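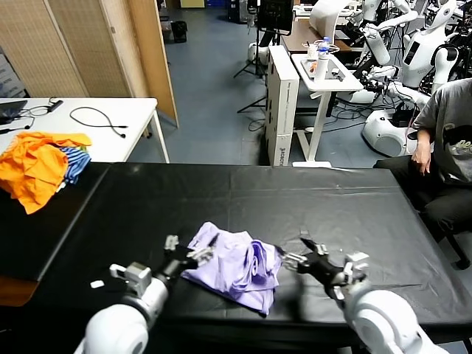
2021-07-18, bench notes, Ladska cell

Finally got a proper side by side on the two finger sets for cloth! Markaver pads are the wide soft-faced ones, Bondarchuk tips are the narrow ones we had been saving. Same arms, same controller, same lavender shirt on the black cover, so the fingers are the only real variable for once. Controller is still on the Clitlow build from before the gain change. Don't update it until the second set is logged.

Settings for both: finger speed at 80, jaw limit left alone, approach height 2 mm above the cover. I tried going lower and the tips start plowing the sheeting, so leave it.

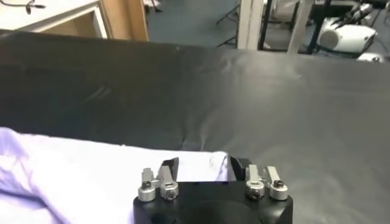

Wrist cam, fingers open, cloth off to the left.

The wrist view is so much better than I expected. You get both fingers and the gap between them in one look, and the fabric edge reads really well against the black. Glare off the cover is the one annoyance - auto exposure chases it and the shirt washes out. Locked exposure at 900 and the edge finder calmed right down. I want that as the default on both wrists.
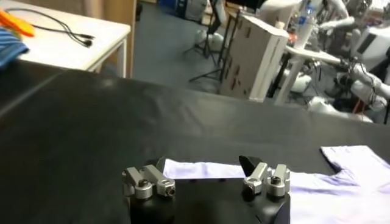 Wrist cam over the lavender cloth, fingers apart.

First impressions on the fingers: the wide pads are lovely on a bunched up shirt, they just close on whatever is there and hold it. On a flat single layer they skate. The narrow tips are the other way around, great at getting under a hem, fussy about angle, and they let go early if the pull isn't straight. I could watch them pick up a hem all day.

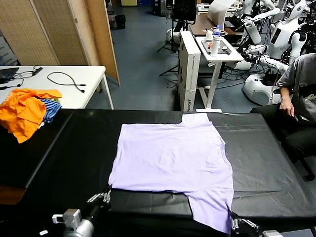
Sleeves are still the hard part. The head camera finds the collar and body fine, but once a sleeve goes over the front lip of the table the planner treats it as background and reaches short. Shifting the shirt toward the far side helps. A better fix would be to let the wrist cams vote on the edge, and I think the bandwidth is there.

Log is up to frame 3,063, saved under Ladska/cloth.

To do:
- recheck collar screws on both grippers before the next run
- same sequence with the striped one, stripes may upset the edge finder
- ask Bondarchuk for a softer tip, want it in hand by September
- try wide pads left, narrow tips right (really looking forward to this one)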